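Packing Table Grapes in Reusable Wooden Crates
Project report, Postharvest Handling
Kilian Hofstetter

1. Background

Most of the table grapes sold at the Stirnuvcombe market come from small growers who pack by hand, straight into open wooden crates. The crates go back to the grower empty and are used again. My project looked at how the bunches are handled between picking and the stall, and at whether a simple change in packing could cut down on loose berries in the bottom of the crate.

Loose berries matter more than I expected when I picked this topic. A berry that comes off the stem leaves a small tear at the cap, and the juice attracts flies and starts mold on the bunches next to it. Sellers at Stirnuvcombe take loose berries out every morning and throw them away or eat them.

I worked with fruit from one grower, Strebel, through the second half of the season. Strebel grows a white grape and a red grape and sells both by the bunch.

2. Crates and fruit

The crates are plain wood with solid sides and a slatted floor. The slats let air through from underneath, but they are also hard, and a heavy bunch set down quickly will lose berries on them. The white bunches are the bigger problem because they are long and taper to a loose tip. The tip reaches the floor first and takes the weight of everything above it. The red bunches spread out more when they are laid down.

For packing I used a dark gray table at standing height, with the crate in front of me and a second crate farther back for leaves. The white bunches were lowered into the same crate as the red ones, so that both types were handled over the same floor.

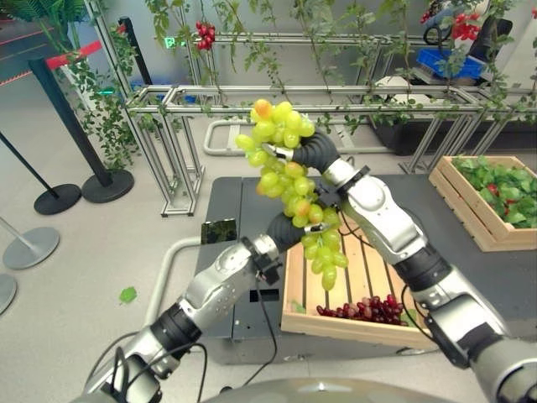
3. Method

I packed 12 crates in total, half of them the usual way and half with the changed method.

In the usual way, the bunch is held by the stem only and let down until it lies on the slats. In the changed method, the bunch has two points of support, one near the stem and one lower down, and is tipped onto its side just before it touches the floor. I also put a layer of leaves on the slats in the second group. No bunch was stacked on another in either group.

All the crates then rode in the grower's van from Midinmont to the market, on the normal morning run. I unpacked them at the stall and collected every berry that was not attached to a stem. Split berries still on the bunch were left alone, as I had no good way to tell old splits from new ones.

4. Results

The crates packed the usual way gave 280 loose berries. The crates packed with two points of support and leaves gave 77. Nearly all of the difference came from the white grapes. The reds lost few berries either way.

In the first group the loose berries were mostly from the lower end of the bunch, which fits with the tip hitting the slats. In the second group they came from all over.

The stem needs to be looked at before the bunch is lifted. On a white bunch it is thin and pale green and runs down between the berries, with small branches going off it, so it is easy to pinch a berry along with it.

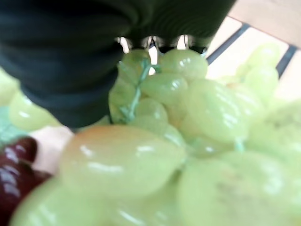 I lost several berries this way in the first few crates before I learned to part the top ones with a finger. A longer piece of stem left on at picking would help, and Strebel has agreed to try it on two rows next year.

5. Problems

The leaves and the two-point hold were tested together, so I cannot say how much each one did. I should have had a third group with leaves only. The changed method is also slower. I did not time it properly, but the grower noticed and said so.

The leaves wilted by early afternoon and looked poor on the stall — customers asked if the fruit was old. Rakia, who runs the stall, took them out after the second delivery day and sold the grapes from the bare crate.

6. Next steps

Repeat with three groups, weigh the bunches first, and use paper in place of leaves for one of them. Record packing time per crate.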